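Robotics Lab > Cell Care > Handout 2: Small bench arm, gripper and wrist camera
Last updated: January
January, course staff, Skarnport Technical College

Read before your slot. Bring it with you, we won't print spares.

The cell is the Vonham arm on the grey bench, Nistor two-finger gripper, small camera at the wrist. Task is the usual one (wood box, lid, drawer, block). Handout 1 covered the base and the joint brakes. This one = fingers, linkage, camera, and getting the cell back to a state where the next group can use it.

Order of work. Don't skip around.

Power. Arm to park, drive off, key out and on the hook. Gripper has its own supply, people forget. Check the light at the connector is off before fingers go anywhere near fingers.

Linkage screws. The ones you can see on the outside of each finger. Hand driver only, NO power driver. Snug, then stop. If one keeps turning, stop and write it in the log, don't glue it yourself. Last term somebody did and we had to drill it.

Finger pads. Wipe inner faces, lint free cloth. Look for shine, shiny = slipping. Check left and right tips meet square when closed by hand. If they cross, the linkage is out by a tooth, go back to the step before.

Camera. Lens cloth, one pass. Then check the mount by pushing it gently with a thumb. It should not move at all. Reseat the cable at the wrist end.

Power back on, open gripper all the way, look at the live view. Both tips should show at the bottom, one each side, with the gap between them. If only one shows, the mount has rotated. Loosen, turn, tighten, look again. Don't fix it in software. Do this once well above the bench and once with the drawer handle between the tips. Close up the picture changes a lot, and the exposure can hunt if the handle is bright.
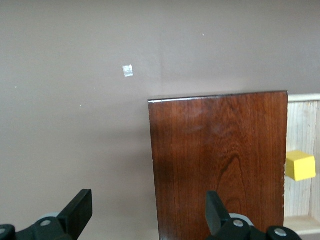
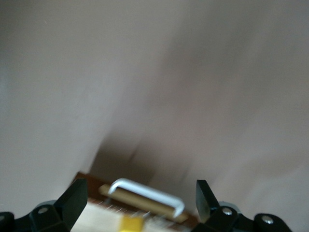
Wrist camera, gripper open, both fingertips in view.

In the second one look at the handle against the tips, not at the background. Background blur is no reason to touch the focus ring. The ring is locked with paint, leave it locked. Smear at the bottom of a view can just be motion, so let the arm settle and grab another before you call it a fault.

Calibration. Run the short routine, Zuditz menu, item 2. Log the encoder count at full open. Reference for this gripper is 2,960. Yours will differ by a little, fine. If it reads 2,123 the gripper homed against something, clear the fingers and home again. Don't save that value!! It overwrites the old one and there is no undo.

Then the props. Block in the box, drawer shut, lid where the layout sheet says. Specks and tape bits on the bench surface: pick them off at the end of the slot. Dont use spray near the camera.

Log entry needs: group, screws touched, open count, anything odd. "All ok" is not an entry.

Common ways to lose marks
- key left in
- pads cleaned but camera skipped
- calibrated before tightening (has to be after, the count shifts)
- open count missing from teh log

Reading for next time: manual chapter on cable routing, first half only. We'll have the wrist cover off so tie back sleeves and hair.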